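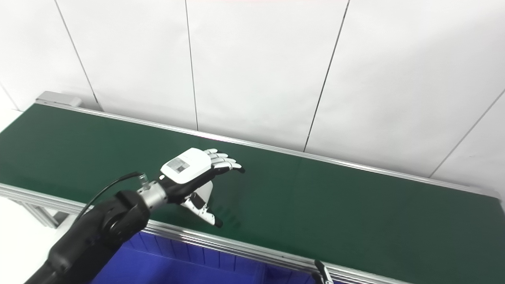 Dhanial, 3 November 2025

The belt is finally on the conveyor and running straight, so I can write up how it went. I said in August that I would do this once the job was finished, and a couple of people have asked since.

For anyone new, I pack orders for a small tea and spice business out of a unit on the Rorach side of town. Until the summer we did everything on trestle tables. You filled a carton at one end, slid it along, taped it, labelled it and carried it to the door. It worked but it was hard on the back, and by the end of a busy afternoon the cartons were stacked wherever there was floor.

I bought the conveyor second-hand from Ekrem Bayram, who was clearing out a workshop and wanted it gone. It has a dark green belt, aluminium rails down both sides and an aluminium frame. The rails had gone dull and had old tape residue on them. The belt was worn through at the join and had to be replaced.

I cleaned the rails first. Warm water and washing-up liquid took off the dirt, and white spirit on a rag took off most of the tape. The last of the glue needed a plastic scraper and a lot of patience. I did try a metal one on a bit near the end and it left a scratch, so don't do that. They have come up shiny, better than I thought they would for something of that age.

The new belt is the same sort of green as the old one. I could have had black or white for the same money. White shows every speck of turmeric and black shows flour and paper dust, so I stayed with green. It has a slight sheen to it and it does pick up marks. I wipe it down with a damp cloth at the end of the day and leave it at that.

Fitting it took two goes. The first time I had the tension wrong and the belt crept over to the far side until it was rubbing on the rail. Waqas Siddiqui came over one evening and showed me what I should have been doing, which was to give each adjuster a quarter turn, run the belt for several minutes, look at it, and only then touch anything again. I had been turning both of them at once and not waiting. With his method it took an evening, most of it spent standing and watching a belt go round. It has stayed put for 14 days now.

Underneath there is a blue panel. I wanted something there because things roll off the tables and vanish under the frame, and then you are on your knees with a torch looking for a roll of labels. It also makes the place look tidier from the door, as the spare cartons are behind it. It hangs in folds and isn't very neat at the moment. I may put a bar along the bottom to weigh it down, or I may just get used to it.

The small black clamps on the front are from Wuseck. I bought a bag of 6 and have used three so far. They have a screw you can do up by hand, and they are handy for holding a packing list or a bit of card where you can see it. One of them came with a bad thread and they sent another without any fuss.

As for how we use it, the heavy things go on nearest the motor end and the tape gun lives at the other. I keep the belt slow. There is no point in it going faster than the person taping. If a carton needs looking at again it comes off completely and goes on the side table, because leaving it on the belt and meaning to come back to it is how we sent somebody in Wusulo two lots of cardamom and no cloves. She was very nice about it.

Things I would do differently: I would measure the doorway before agreeing to collect anything. We had to take the legs off in the car park and put them back on inside, and one bolt is still missing. I would also buy the new belt before taking the old one off, as the unit was in pieces for longer than it needed to be while I waited for the delivery. And I would take a photo of the join from both sides before undoing it.

Still to do is the lighting over that end of the room, which is poor once it gets dark, and a proper shelf for the flat cartons. I have the brackets for the shelf but not the wood. Ekrem says he has some boards left over that might be long enough, so I am going to look at those next time I am over his way. I also want to find a bolt that matches the others.

If you have the same kind of conveyor and want the belt measurements, leave a comment and I'll look them out. They are written on the back of the delivery note, which is pinned up by the kettle.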